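Week 9 notes: picking up cloth

Prydderch workshop, Robotics elective
Handout goes with the Fri 12 April session

Hi all. I promised I'd type up what I said at the whiteboard, seeing half of you were busy untangling cables at the time (fair enough!). Bring this along next week, with your scribbles on it.

Up to now we've grabbed blocks, cups and that wretched sponge. Cloth is a different animal. A block has one shape, so once you know where it is and which way it's turned, you're pretty much set. A shirt can sit in more ways than you could ever list, and it changes again the second you touch it. So we stop asking "where is the shirt?" and start asking "where's a bit of it I can get hold of, and what will the rest do when I pull?"

The pinch, then. Come straight down with the fingers a little open, stop when you meet the cloth, and close slowly. Friction drags the fabric in from both sides and a small ridge pops up between the tips. That ridge is your grasp. Close too high and you get air. Push down too hard and you're squashing the shirt into the table, and the motors will complain (Mateo, our older arm, complains loudest).

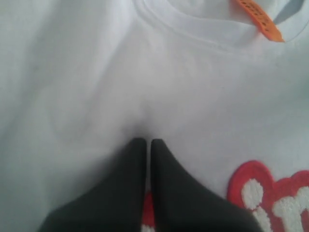 Look at the creases as well as the tips. A crease running away from the fingers tells you which way the cloth is being drawn, and it's the cheapest sensor you've got. If it heads up towards the collar, a lift will bring the neckline along with it. Folds off to one side are slack, and slack gets used up before anything else moves, so don't panic if you lift and the far sleeve just sits there.

White shirts are a pain for the camera. There's hardly any contrast in plain white knit, so your edge detector will go hunting for anything with colour in it. Tags, patches, lettering, it loves them all. That's handy for working out which way round the shirt is, but please don't let your code decide that a tag is a good place to grab! Two groups did precisely this in October and I still hear about it.

Ingegerd Sandberg from Gisbridge sent us her log from last year's class: 156 pinch attempts, each with finger height and closing speed. It's in the shared folder. Plot it before you write any code. Diễm Lý has offered to help anyone who gets stuck on the plotting, so be nice to her.

For next week:

Read the grasping chapter in the Grillia notes, skip the maths box if it scares you.
Write down, in your own words, how you'd choose a pinch point on a crumpled shirt.
Change one setting at a time when you test, and save every run, even the ugly ones.

Groups on the late bench, you start at 2 and I'll have the arm warmed up. Bring an old T-shirt if you've got one to spare.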